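# Saitenwechsel und Pflege bei Ukulele und Konzertgitarre

Stand: Juni. Ergänzt um die Hinweise von Ursina Stöckli zu Friktionswirbeln.

Gemeint sind Instrumente mit Nylon- oder Fluorcarbonsaiten und Knüpfsteg. Für Stahlsaiten gilt einiges davon nicht, vor allem nicht der Knoten am Steg.

## Wann wechseln

Nylonsaiten reißen selten. Sie werden stumpf, stimmen in den hohen Lagen nicht mehr und bekommen über den Bünden kleine Kerben. Mit dem Fingernagel an der Unterseite entlangfahren: Wenn er hängen bleibt, ist der Satz fällig. Wer jeden Tag eine Stunde spielt, kommt mit einem Satz vielleicht 11 Wochen aus. Umsponnene Bass-Saiten sind früher am Ende als die blanken und dürfen auch einzeln getauscht werden.

Vor einem Auftritt nicht am selben Tag wechseln. Neue Nylonsaiten ziehen sich noch tagelang. Zwei Tage Vorlauf sind knapp, vier sind besser.

## Werkzeug

- Seitenschneider, klein und scharf
- Wirbelkurbel
- weiches Baumwolltuch, fusselfrei
- weicher Bleistift
- Stimmgerät zum Anklemmen
- ein zusammengerolltes Handtuch als Halsauflage

Eine Kurbel muss nicht teuer sein. Die von Fondex, die ich seit Jahren benutze, hat innen eine Gummieinlage und verkratzt die Wirbelköpfe nicht. Für Ukulelenwirbel ist sie etwas zu weit, da drehe ich von Hand.

## Alte Saiten abnehmen

Erst entspannen, dann schneiden. Eine Saite unter Spannung durchzuknipsen ist schlecht für die Finger und manchmal auch für die Decke. Saite für Saite arbeiten, wenn der Steg unter der Decke einen losen Tonabnehmer hat, sonst verrutscht er. Ohne Tonabnehmer dürfen alle herunter, und man kommt gleich gut an das Griffbrett.

Die Stegeinlage nicht verlieren. Sie liegt oft nur im Schlitz und fällt heraus, sobald man das Instrument dreht. Wenn sie doch herausfällt: Die höhere Seite gehört in der Regel unter die tiefen Saiten. Vorher mit Bleistift an der Unterseite markieren erspart das Raten.

## Griffbrett

Mit einem leicht feuchten Tuch abwischen und sofort trocken nachreiben. Hartnäckiger Belag neben den Bundstäbchen geht mit einer alten Scheckkarte ab, längs zum Stäbchen geführt. Öl nur auf unlackierte Griffbretter, wenige Tropfen auf das Tuch, nie direkt auf das Holz. Einmal im Jahr genügt.

## Neue Saite am Steg

1. Saite von der Schalllochseite durch die Bohrung schieben, bis hinten gut 6 cm herausschauen.
2. Ende über den Steg zurückführen und unter der Saite hindurch.
3. Bei Bass-Saiten einmal um die eigene Schlaufe legen, bei blanken Saiten zwei- bis dreimal.
4. Das letzte Ende muss hinter der Stegkante eingeklemmt sein, nicht obenauf. Sonst rutscht der Knoten durch und schlägt eine Delle in die Decke.
5. Festziehen und dabei die Saite vorn halten.

Glatte Fluorcarbonsaiten rutschen besonders gern. Bríd Mulcahy macht ihnen einen kleinen Knoten ans Ende, bevor sie einfädelt — sieht nicht schön aus, hält aber.

## Am Wirbel

Zwei bis drei Wicklungen reichen. Mehr Wicklungen bedeuten mehr Nachstimmen. Die Wicklungen sollen nebeneinander liegen und nicht übereinander. Beim Aufziehen die Saite im Sattel führen und eine Spur Bleistiftgraphit in die Kerbe geben, wenn es beim Stimmen knackt.

Friktionswirbel, die nachgeben: Schraube am Kopf eine Vierteldrehung anziehen und neu probieren. Nicht fetten.

## Luftfeuchte

Unter 45 Prozent wird es für massive Decken auf Dauer kritisch. Ein Hygrometer im Koffer ist sinnvoller als eines an der Wand. Erstes Anzeichen für Trockenheit sind scharfe Bundenden, die seitlich aus dem Griffbrett herausstehen. Dann befeuchten und warten, nicht feilen.

Nicht neben die Heizung hängen, auch nicht an eine Außenwand.

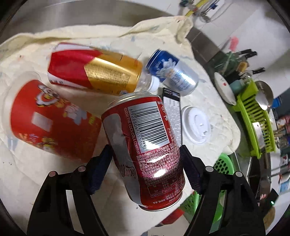 Lack und Decke nimmt man sich vor, solange die Saiten herunten sind. Staub erst abpusten, dann ohne Druck wischen, am Steg immer in Faserrichtung. Als Unterlage tut es eine alte Tischdecke, und ein paar blasse Flecken wie auf der cremefarbenen hier machen nichts, nur die Falten sollte man glatt streichen, bevor das Instrument daraufliegt. Eine Coladose gehört während der Arbeit auf einen anderen Tisch. Getrocknete Spritzer von Limonade mit einem nebelfeuchten Tuch anlösen und nicht kratzen. Matte Decken bekommen keine Politur, sie werden davon fleckig glänzend. Abgeschnittene Saitenenden gleich einsammeln, die umsponnenen stechen durch jede Socke.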